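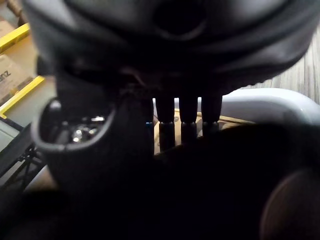

Ticket: Sender 20 meldet Tod, Tier widerspricht
Projekt: Wiederansiedlung Wildziegen, Auswilderungsgehege Davilach
Status: in Arbeit
Priorität: hoch (vom System vergeben, das System neigt zur Dramatik)

Meldung
Halsbandsender 20 schickt seit der Nacht alle 25 Minuten ein Mortalitätssignal. Die Trägerin, eine ältere Geiß, stand um 7:40 Uhr am Zaun und fraß die Beschilderung an. Wir gehen vorläufig von einem technischen Fehler aus.

Geprüft
Batterie laut Portal bei 80 Prozent. Das Portal zeigte im Februar allerdings auch Tiere mitten im Stausee.
Empfang am Mast Mistcombe in Ordnung, die übrigen Halsbänder melden normal.
Neustart aus der Ferne: zweimal gesendet, einmal bestätigt, Wirkung keine. Laut Portal ist die Geiß weiterhin tot.

Antwort Support Alero
Bitte prüfen Sie, ob das Tier sich bewegt.

Antwort Station
Es bewegt sich. Es hat inzwischen auch den Pfosten.

Antwort Support Alero
Dann ist vermutlich der Aktivitätssensor nach dem Update auf Version 2 falsch kalibriert. Schwellenwert bitte von Hand zurücksetzen, Menü Sensorik, Unterpunkt Ruhephase. Danach eine volle Meldeperiode abwarten.

Nachtrag, 16:10 Uhr
Schwellenwert zurückgesetzt, Periode abgewartet. Status wechselte von »verendet« auf »unbekannt« – wir nehmen das als Fortschritt. Position stimmt wieder, Temperaturwert fehlt noch. Ersatzhalsband bei Economou angefragt, Lieferzeit offen. Einfangen möchten wir die Geiß dafür nur ungern, sie möchte es auch nicht.

Offen: Kann man die automatische Todesmeldung an den Verteiler so lange abschalten? Es kommen die ersten Beileidsmails.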